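Fehler 18: Greifer verliert den Stoff beim Anheben

Diese Anleitung gilt für den Handgreifer Curby mit zwei parallelen Fingern, Firmware 2602, eingesetzt an Bettwäsche, Decken und Kleidung. Fehler 18 bedeutet, dass die Finger weiter geschlossen sind, als die Steuerung bei gehaltenem Stoff erwartet. Meistens ist das Textil dann aus den Polstern gerutscht. In der Software Skivbridge erscheint die Meldung erst nach dem Anheben, der eigentliche Fehler liegt aber fast immer beim Zugreifen.

Vor allen Arbeiten an den Fingern: Antrieb in Skivbridge sperren und den Stecker am Griff ziehen. Die Sperre allein reicht nicht. Nach einem Neustart der Software fährt der Greifer in die Grundstellung, und die Finger schließen dabei einmal ganz.

1. Polster prüfen

Beide Polster müssen fest auf der Innenseite der Finger sitzen. Mit dem Daumen seitlich dagegendrücken. Bewegt sich ein Polster, muss es neu verklebt werden. Fusseln mit einem feuchten Tuch abnehmen, keinen Alkohol verwenden.

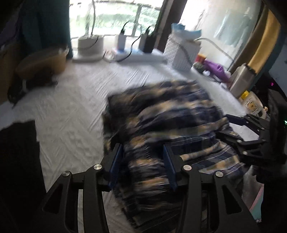 Bei karierten Stoffen kommt eine zweite Ursache hinzu. Die Griffpunktsuche von Swai hält dunkle Streifen gelegentlich für eine Falte und setzt den Griff auf eine flache Stelle. Der Stoff wird dann nur mit den Spitzen gefasst. In Skivbridge unter »Griffpunkt« von »Kontrast« auf »Höhe« umstellen.

2. Gelenke nachziehen

Die Schrauben an den Gelenken über Kreuz anziehen, mit 2 Nm. Danach die Finger von Hand öffnen und schließen. Sie müssen ohne Ruck laufen und die Polster gleichmäßig aufeinandertreffen. Bleibt an einer Seite ein Spalt, den Finger tauschen – nachbiegen hilft nicht.

3. Testgriff

Stecker wieder einstecken, Sperre aufheben, Hände weg von den Fingern. Eine leichte Decke locker aufs Bett legen und an einer Ecke greifen, langsam anheben, halten, ablegen. Den Test mit einer anderen Ecke wiederholen. 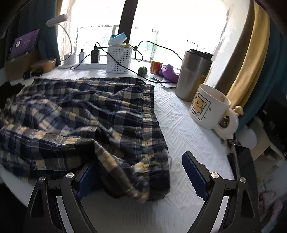 Testgriff an der Ecke eines karierten Stoffs

Tritt Fehler 18 weiter auf, die Schließkraft um eine Stufe erhöhen. Mehr als 2 Stufen über der Voreinstellung sind nicht zulässig, weil die Abschaltung bei eingeklemmten Fingern dann zu spät anspricht. In diesem Fall das Protokoll aus Skivbridge exportieren und mit der Seriennummer an den Service von Skokar schicken. Den Greifer bis zur Antwort nicht weiter benutzen.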